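Notas p/ a fala — conservação de têxteis em casa (Purnitero, julho)

Abrir rápido, sem agradecer a todo mundo. Dizer logo: pano de família estraga mais no armário do que na mesa. 40 minutos ao todo, perguntas no fim, não deixar interromper antes.

Caso da Magdolna Fülöp. Toalhas da avó, guardadas dobradas no mesmo vinco a vida inteira. A fibra rompeu bem na dobra. Perguntar à sala quem redobra as coisas de vez em quando. Esperar. Ninguém levanta a mão, normal.

Dobra = ponto fraco. Mudar o vinco duas vezes por ano, ou enrolar em tubo. Tubo de papelão comum não serve, tem acidez, forrar com papel neutro. Falar do papel da Clornico? só se perguntarem preço.
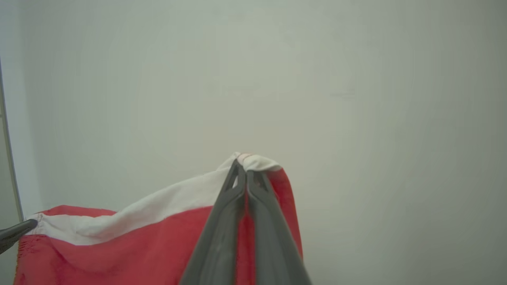

Luz. Umidade acima de 50%, começa a conversa sobre mofo. Sachê de cheiro NÃO, mancha. Naftalina também não, falar baixo pq sempre tem alguem que usa.

Lavagem: testar a cor antes, cotonete branco, água fria, canto escondido. Vermelho antigo solta, cuidado. Se soltar, parar e levar a quem entende. Nunca torcer. Secar na horizontal, à sombra.

Contar a história do baú do Ghanem (curta!! da outra vez levou dez minutos). 4 camadas no máximo por caixa, peso em cima vinca tudo.

Se sobrar tempo: etiquetas. Costurar, ponto frouxo, nada de alfinete pq enferruja. Lápis, nunca caneta.

Avisar da oficina no Pleltari, inscriçao na mesa da entrada. Perguntas.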